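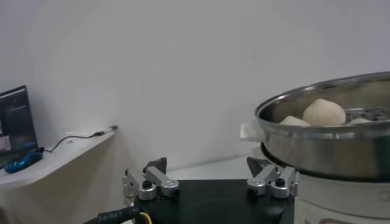
Chapter 6
Learning from Corrections

Chapter 5 dealt with policies trained only on complete demonstrations. A person guided the arm through the task from start to finish, the recordings were collected, and a network was fitted to them. The method is simple and often works well for the first few seconds of a task. Its weakness is that small errors add up. The arm drifts a little from the path the teacher took, sees something the teacher never saw, and drifts further.

This chapter looks at a family of methods that deal with drift directly. The arm runs its own policy while a person watches. When the person judges that the arm is going wrong, he or she takes over, brings it back, and lets go. The stretch under human control is called a correction. Corrections are added to the training set and the policy is fitted again.

Our running case is the Ondieki study, carried out by Kerubo Waweru and Lachlan Dunstan. The task was to take steamed buns out of a pot one at a time with a two-finger gripper and a wrist camera. Food of this kind makes a useful test. A bun deforms when it is held, so the force has to be limited, and no two have quite the same shape. The pot adds a second difficulty. Its polished steel wall throws back reflections that change whenever the wrist moves, and its rim can hide part of a bun until the gripper is almost above it.

Waweru and Dunstan began with 1819 complete demonstrations. They trained one policy on these alone and called it the base policy. They then built two larger training sets, each with 3638 recordings. The first doubled the number of demonstrations. The second kept the original set and added an equal number of corrections. Everything else was held fixed: the network, the training time, the camera and the gripper. Each policy was then given 100 trials.

The policy trained with corrections did better than the one trained on extra demonstrations, and both did better than the base policy. The gain was not spread evenly. In the open space above the pot the two larger sets gave nearly the same results. The difference appeared at the rim, where the fingers had to clear the edge before closing. Demonstrators rarely came near the rim, so more demonstrations added little there. The base policy came near it often, and that was where most of the corrections were made.

Two cautions apply. A correction is normally shorter than a demonstration, so the two larger sets were equal in number of recordings but not in hours of data. Section 6.4 repeats the comparison by time. The result also depends on who is watching. Rehema Khaemba, who supervised part of the collection, tended to step in early – often before the fingers had touched anything. Griet Coppens waited longer. Policies trained on late corrections learned more about recovery and less about avoiding trouble, a point taken up in Section 6.5.

Section 6.1 sets out the notation. Section 6.2 gives the basic algorithm, and Section 6.3 covers the weighting of corrections against demonstrations. Readers who skipped the material on compounding error should go back to Section 5.2 before continuing.

Terms introduced in this chapter: correction, base policy, handover, intervention rate, recovery segment.

6.1 Notation

We write the state of the arm at step t as s(t) and the action as a(t). A second variable, h(t), records who is in control. It equals 1 when the person is driving and 0 when the policy is.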